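## Setting up a two-basket sorting table

The layout below gives each category of small item one fixed container and one fixed label. It suits a break room counter, a craft table or a classroom station. Setup takes 20 minutes.

**Materials**

- 2 shallow baskets of the same size and color, flat-bottomed
- White tabletop or whiteboard panel
- Fine-tip black marker, dry-erase if the surface has to be reused
- Items to be sorted

We use Davano trays. Any rectangular tray will do if the walls slope outward and the rim is low enough to reach over. Deep baskets hide what is at the bottom, and things get filed twice.

### 1. Clear and clean the surface

Remove everything. Wipe with a damp cloth, then a dry one. Marker will skip on grease. Test a short stroke near the back edge before writing anything, and check that it wipes off. On Truteck panels it does. On painted tables it often leaves a gray shadow.

### 2. Place the baskets

Set one basket toward each side of the table with the long open area between them. Keep both clear of the edge. The middle stays free for unsorted items, so do not center either basket.

### 3. Write the labels

Write directly on the surface, on the side of the basket nearest the user. Use lowercase and keep the letters thin. A label longer than one short word should be broken over two lines so that it stays under its own basket.

### 4. Put the unsorted items in the middle

Start with both baskets empty. Lay items down singly, with space around each one. Do not stack.
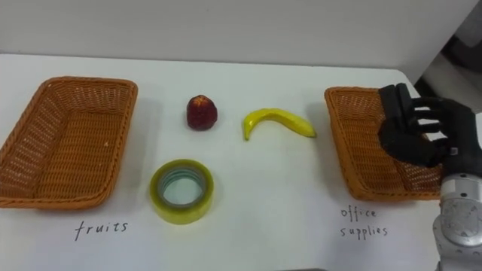
*Layout before sorting: "fruits" on the left, "office supplies" on the right, loose items between.*

### 5. Sort

Work from the middle outward. Pick up one item, read the label, place it. Round items go in first against the wall of the basket; long or curved ones lie flat along the bottom. If an item fits neither category, take it off the table. A third "misc" basket fills up within days and defeats the layout.

### 6. Maintenance

Empty the middle at the end of each day. Real fruit should be checked every 2 days, and the basket lined with paper if the weave is open. Rewrite any label that has smudged.

### Changing categories

Move both baskets off before erasing. Wipe the old label completely, let the surface dry, and write the new one before the basket goes back.

Last revised March 21, 2025. Notes on the three-basket version for the Damdale store room will be added in April.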